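Review: the Frerichs two-finger hand gripper, after a fault

I bought a pair of these secondhand grippers in October for sorting trials at Unmont, where the work is picking up small packaged snacks, one at a time, and putting them down again. The seller's page promised 2000 grips between adjustments. I got 600 before the first one misbehaved, and I'm not convinced the repair fixed anything.

What I liked

The blue pads. They hold the sides of a small packet without skidding, and a light thing stays upright between the fingers if you come at it squarely. Big silver screws on the fingers, easy to reach. Soft bedding is a miserable surface to pick from, and the pads coped with that too.
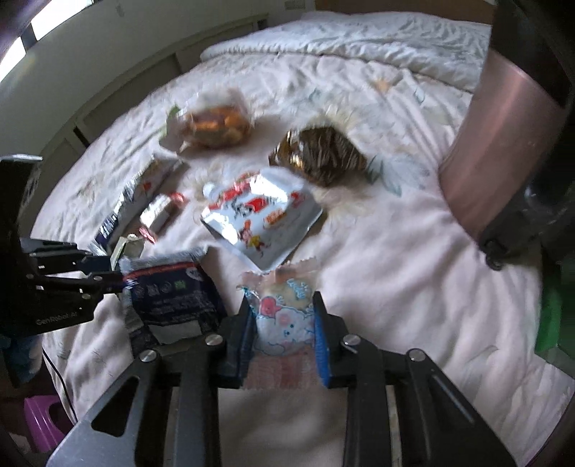
What went wrong

The left finger began closing a moment after I had let go of the trigger. It wasn't a big movement - a few millimeters - but it came with full force. A foil pouch will forgive that. A thin clear bag won't, and I split 3 of them before I stopped blaming my own hands. Crumbs then got under the linkage and the finger stuck half shut, which at least made the fault easy to show to someone else.

The safety side bothers me more. There is no stop button on the grip. The manual tells you to "release and wait," and waiting is no help when releasing is what sets it off. I pinched a fingertip through a glove clearing flakes off the pad. No blood, but I wouldn't hand this to a new person without pulling the plug first, and the manual doesn't mention the plug at all.

Guvholm, the reseller, charged me $84 for a replacement spring and a return sensor. Fitting them was simple. The late squeeze is rarer now, but rarer isn't the word I was paying for. I keep long slender bags on a tray these days, and I go in slowly with fingers wide open. 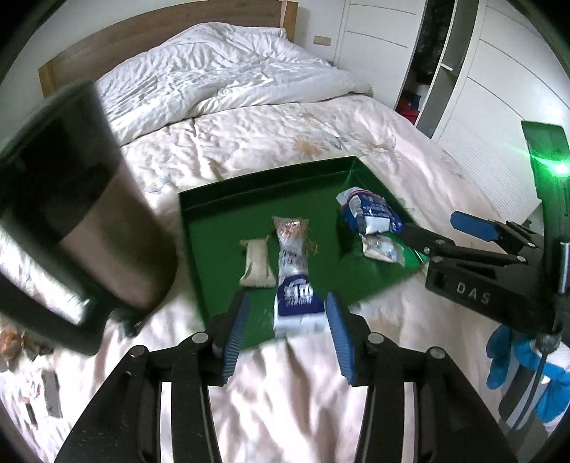

Riltlow, Mar 3, 2022

Update: the second gripper has started doing it as well, with its original spring. So much for the worn part theory. I've asked Guvholm whether there is a recall and had a form reply. Two stars, both for the pads.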